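URNINE TEXTILE CARE
JOINT CONSULTATIVE GROUP ON NEW EQUIPMENT
Minutes of the March meeting, held in the upstairs canteen, Siltard site

Chair: Rónán Phelan (Operations)
Present: representatives for Sorting, Folding and Packing (days), Folding and Packing (evenings), Dispatch, Maintenance, Human Resources and Training
Apologies: Health and Safety representative

The meeting opened at 2.15 p.m.

1. Minutes of the previous meeting

The minutes were agreed with one correction. Under item 4, "evening shift" should read "evening and Saturday shifts". The Chair will reissue the page.

2. Matters arising

2.1 The second fan for the folding room has been fitted. Evening staff report that it is loud when set to high. Maintenance to look at the mounting.

2.2 The notice explaining what the cameras on the folding cell record has been put up beside the time clock. Dispatch asked for a copy at the loading door as well. Agreed.

3. Report on the Ulterau folding cell

3.1 The Chair reported that the cell handled 1,866 garments in the period under review. Of these, 1,038 were T-shirts and the remainder were tabards, polo shirts and tea towels. Tabards with ties are still being sent to the hand tables and this will continue.

3.2 Folding (days) said that the figure did not show how many garments had been straightened by a member of staff before the cell could finish with them. The operator at the cell is often called over for a sleeve that has gone underneath, or for a hem that has rolled. This work is not recorded anywhere. The Chair accepted the point. A tally sheet will be kept at the cell until the next meeting, and the sheet will not carry operators' names.

3.3 Folding (evenings) asked whether the target for the hand tables would be raised now that plain items were going elsewhere. The items left for hand folding are the slower ones: ties, poppers, fitted sheets and anything with a repair. The Chair stated that the hand table target stays at 70 items an hour and that he would not support a rise. Folding (evenings) asked for it to be noted that several people on that shift consider 70 too high for the present mix. Noted. Human Resources to bring a proposal for counting fitted sheets separately.

3.4 Maintenance reported that the Han unit on the sorting line has been stopped more often than the folding cell, chiefly for lint in the rollers. Cleaning has been moved to the start of the shift. Sorting asked that the cleaning time be counted as working time in the line figures. Agreed.

4. Jobs, grades and rotas

4.1 Human Resources confirmed that no post in Folding and Packing will be removed as a result of the cell during the current agreement. Dispatch asked what would happen when the agreement ended. Human Resources could not answer this and undertook to obtain a written statement from the board.

4.2 There are 6 trained cell operators. All are paid at the Folding rate. Folding (days) argued that the job now includes clearing faults, resetting the grippers and deciding which garments are suitable, and that this is closer to the Maintenance assistant grade. Maintenance supported a regrading review but did not want its own assistants' duties moved across without discussion. A review was agreed in principle. The Chair will circulate terms.

4.3 Rotation was discussed at length. Some operators prefer the cell, which involves less lifting. Others find it isolating, as the guarding places them with their backs to the tables and conversation is difficult. It was agreed that no operator should spend more than half a shift at the cell unless they ask to, and that Maintenance should price the turning of the operator's desk to face the room.

5. Handling of knitted garments

5.1 Training presented the draft guidance sheet for operators on T-shirts and other knitted items. The picture for page 2 of the sheet was tabled.

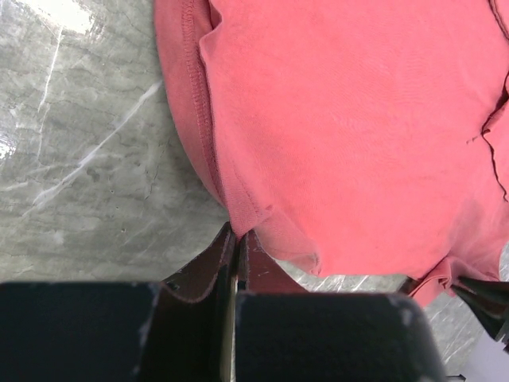
Item 5.1: Gripper fingers holding the hem of a T-shirt on the marble-patterned surface.

5.2 Sorting asked whether garments with worn or weakened hems should be put through the cell at all. Training replied that the draft left this to the operator. Members felt that an operator should not be blamed for a torn hem if the sheet gives no rule. Training will add a line stating that doubtful items go to the hand tables and that this will not count against the operator.

5.3 Folding (evenings) asked for larger type and for the word "manipulation" to be replaced by "handling" throughout. Agreed.

6. Any other business

6.1 Packing asked for the spare trolleys to be returned from the old boiler room. Dispatch to arrange.

6.2 The operators' refresher session on Saturday will be paid at the usual weekend rate.

The date of the next meeting will be posted beside the time clock. The meeting closed at 3.40 p.m.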